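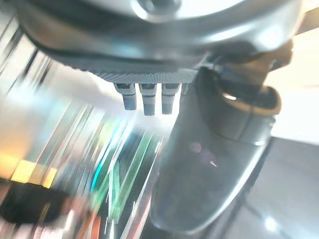

Should dishes be rinsed before they go into the dishwasher?

Scrape them and leave the water off. Most current detergents contain enzymes that need something to work on, and a sensor-equipped machine that reads clean water will choose a shorter, cooler cycle than a full load requires.

The question comes up more than any other in Mal-soon Yoo's inbox. Yoo spent most of her career testing rack layouts for Evetti and now runs a small appliance workshop in Haltircombe, where owners bring in machines that do not clean. In her experience the machine is seldom at fault. The usual causes are a blocked filter, a spray arm that cannot turn, and a rack loaded against its own geometry.

Geometry is the part owners know least about. A lower rack is a set of tines welded to rails at fixed spacing, and the spacing is chosen for a dinner plate of ordinary depth. Deep pasta plates and wide-rimmed bowls do not fit that spacing. They lean on each other, the faces close up, and water reaches only the rims. The remedy is to skip a slot. A rack that takes fewer plates and cleans all of them is faster than one that has to be run twice.

Plates should face the center of the machine. The lower arm throws water up and inward, and a plate with its back to the center gets most of the spray on the side that was clean to begin with. Bowls go at a slant, open side down. Anything with a recessed base should be tipped far enough that the recess drains, or it will hold a pool of gray water until the door is opened.

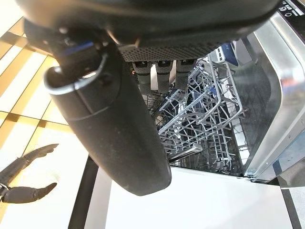
Gray wire racks in an open dishwasher, with the steel tub wall at right.

Plastic belongs on the upper rack, away from the heating element if the machine has one exposed in the floor of the tub. Light lids and tubs also tend to flip in the spray and fill with water. Yoo wedges them under the edge of something heavier. She does not recommend the clip-on nets sold for the purpose, which in her tests at Evetti shaded the items beneath them.

Tall items are the next problem. A baking sheet placed at the front of the lower rack can block the detergent door from dropping open, and the tablet is then found whole at the end of the cycle. Sheets go along the side. Before closing up, turn each spray arm by hand through a full circle. If it touches a pan handle, move the pan.

Maintenance takes five minutes a month. Lift out the lower rack, remove the filter and wash it under the tap with a soft brush. Look into the sump for glass and seeds. Check the holes in the spray arm against the light and clear them with a toothpick. Wipe the door gasket along the bottom, where grease collects out of reach of the water.

Tine coating deserves a look at the same time. Once the vinyl splits, the steel beneath rusts and marks the dishes. Small splits can be sealed with a repair paint such as Pranon, brushed onto dry metal and left overnight. Tips that have lost their coating altogether are better capped. A rack with rust at the welds should be replaced – some 40 percent of the machines that Yoo sees in July, her busiest month, need a rack and nothing else.

She keeps a worn Ondieki at the workshop for demonstrations. It is an old model with fixed tines and a single wash arm, and it cleans a properly spaced load of plates without complaint. Visitors are asked to load it first in their own way. She then takes out every second plate and runs it again.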